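Can a machine fold my towels yet?
Last updated: January 17, 2020

My mother folded a towel in 4 seconds while she was talking on the phone. I do not think any machine will do this in my home soon, and I am not ashamed to wait.

A plate has one shape. A towel has a new one each time you lift it, and the gripper must find the corner again.

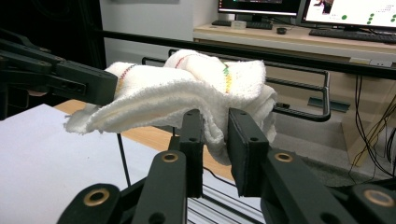 Dace Koppel wrote to me that I ask too much, and that she would accept a slow machine if it worked at night while she sleeps.

Maybe she is right. But slow is only half of my doubt. I want it to manage the old towel also, the one that lost its shape years ago.

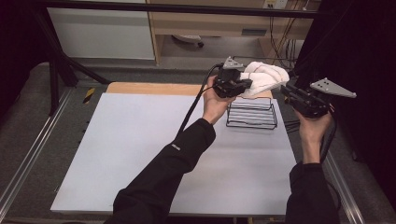

Two grippers, one towel, and a rack on the table.

Until then I fold by hand, and badly.

166 shares | 3 comments

Related:
Who cleans the cleaning robot?
A June without a dishwasher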